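Juvillow Block Sets: progress report to the Zisance Fund
Reporting period ending 2018-01-17

Scope

The grant covers the repair, repainting and re-issue of wooden play blocks held by the Juvillow toy library. The stock at the start of the period was 700 blocks, stored in 29 boxes. This report covers sorting, surface condition, the paint trials and the work still to do. Spending is reported separately on the Fund's own form.

Sorting

All 29 boxes have been opened and their contents sorted by shape, then by colour. Cubes make up the largest group, followed by bricks and half-rounds. Blocks with splits or deep dents were set aside and will not be painted. Five boxes were damaged at the corners and have been replaced with the same size from Gallagher, so the existing shelf spacing still works.

The box labels did not match the contents in 11 cases. The labels have been rewritten and the stock list corrected. The old list is kept in the file for reference.

Surface condition

Wear is heaviest on edges and corners, as expected for stock of this age. Flat faces are mostly sound. The main fault on flat faces is uneven colour, where earlier coats were put on by hand and later touched up with a shade that did not match. Red and yellow blocks show this least. Green and blue blocks show it most.

Each block is now graded A (re-issue as it is), B (rub down and recoat) or C (withdraw). Grading is done on a plain table in daylight where possible. Glare from lamps was found to hide small marks on the paler blocks, and blocks graded under lamps in December were checked again.

Paint trials

Two paints were tried, the Olach matt and the Olach satin. The satin gave a more even finish but showed finger marks after handling. The matt took longer to dry and needed a second coat on end grain. It was easier to touch up without leaving a visible edge. The matt has been chosen for all grade B blocks.

Rubbing down by hand between coats adds time but keeps the corners soft. Machine sanding was tried on a small batch and stopped, as it took too much off the edges and the blocks no longer stacked square.

Example of surface wear
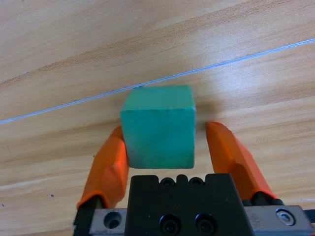

Figure 1. Green cube with matt, faintly mottled finish; darker smudges near the lower left of the front face, edges softly rounded.

Green cubes with this type of marking are placed in grade B. The smudges are treated as a colour fault only, unless the surface can be felt to be raised or flaking, in which case the old coat is taken back to bare wood.

Work outstanding

Recoating of the green and blue blocks is the next task, followed by the half-rounds. Re-boxing will start once the second coat has hardened fully. A short care sheet for borrowers is in draft and will be sent with the next report. No change to the agreed end date is requested.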